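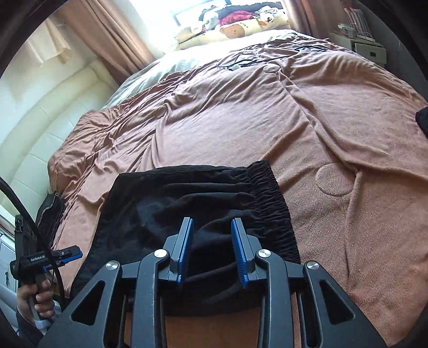
Stories > Short Fiction > Revolutionary Era

The Clerk at Dalgleish Wharf

Innes Cowie had kept the books at Dalgleish for 13 years when the customs men chained the gate. He was eating bread at his desk and went on eating it.

"They want the ledger," said Gavin Rutherford, who owned the brig Ollalico and most of what was in her. "How many casks does it show?"

"What you told me to write."

"And how many came off?"

"More than that."

Rutherford sat down on the stool by the window. Men from the ropewalk were already shouting in the lane. A stone hit the shutter, then two more.

"You could lose it – the ledger," he said. "Ink spills. Stoves get hot."

Innes thought of his brother, who drew the King's pay in Halifax and had not written since June. He wiped his hands, closed the book and put it inside his coat.

"I'll be at my sister's," he said. "Pay me through Saturday."

Rutherford counted out the coins. Innes took the back stairs down to the water.

3 comments | 535 shares

Contact | Back to top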